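Tulira handheld collection method
Reading time: 2 min

The Tulira method is a way of teaching robot arms to do household tasks from human demonstrations. It was developed at the Skullach laboratory and first described in February. The person who demonstrates holds one gripper in each hand and does the task directly, without any robot in the room. The recorded hand paths are later used to train a control policy, which is then run on a two-arm robot.

Each gripper carries a block with square black-and-white markers. The position of the gripper is calculated from these markers - the method needs no sensors on the walls. Recording is done in ordinary living rooms, at a table, with common objects such as a vase or a picture frame. 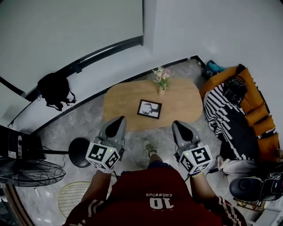 The hand paths are cleaned by a program called Heo. It removes the parts where the markers are lost for too long, and it fills the short gaps. Sessions in which the 2 grippers drift apart in time are rejected completely.

In the first published test, 900 demonstrations were recorded for 3 tasks, and 318 of them were rejected by Heo. The policy trained on the rest learned to move a frame on a table, but it was weak at turning it over. A later version, Flarard, uses the same grippers with a different policy.

Comments

Is the Heo code open? I found only the paper.

318 rejected is a lot. Would be good to know how many for each task.

Thank you, clear article. Please add something more on Flarard.

Contact | Copyright | Last edited 3/31/20 | Back to top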